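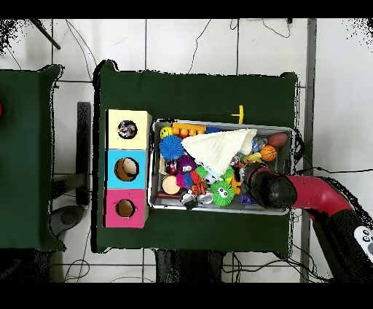
Stacked boxes with round openings, and a metal tray of small toys.

Sorting Small Toys Without Buying a Cabinet
Posted by Ajith D'Souza, August 11, 2020

Small toys are harder to store than big ones. A large bin holds everything, but a child looking for one brick will dump the whole bin on the floor. Shallow containers work better. If the toys can be seen from above, fewer of them come out.

Start with the tray
A metal baking tray that has gone out of use in the kitchen makes a good catch-all. It wipes clean, it does not crack when dropped, and it slides under a couch. Put everything from the floor into the tray during the day and sort it once, in the evening. Keep the tray to one layer if you can. When it gets piled up, it is time to sort.

Cutting round holes in cardboard boxes
1. Tape the box shut on all sides before cutting. An open box bends under the knife.
2. Trace a cup or a small bowl on the lid. Leave at least an inch to the edge or the corner will tear.
3. Poke a starter hole in the center with an awl. Cut out toward the line in wedges, then trim the wedges off along the line.
4. Rub the edge with fine sandpaper and cover it with masking tape.

Paint the boxes before you tape the edge. Two thin coats of craft paint are enough. One thick coat will warp the lid. Let the first coat dry overnight in humid weather.

Washing
Solid plastic toys can go in a dishpan with warm water and a little dish soap. Soak for 15 minutes, scrub the grooves with an old toothbrush, rinse, and dry on a towel. Hollow toys with a squeak hole should be wiped only. Water gets inside and grows mold, and you will not get it out again. Keep anything with a battery out of the pan.

Sticky residue from price labels comes off with cooking oil. Leave it on for ten minutes, wipe, then wash with soap. Nail polish remover will cloud many plastics.

Labels
Use pictures for children who do not read yet. Clear packing tape over a paper label lasts longer than a glue stick. My labels from last September are still on.

What to get rid of
Broken pieces with sharp edges go in the trash the same day. For the rest, put doubtful items in a bag on a high shelf for 3 months. If no one asks, donate them.

Comments

Krum Dervishi: For the holes I use a compass cutter. Cleaner than a knife, but it needs a new blade after a few boxes.

Radomir Radulović: Does the oil work on painted wood?

Ajith D'Souza: Test a spot on the bottom first. On bare wood it leaves a stain.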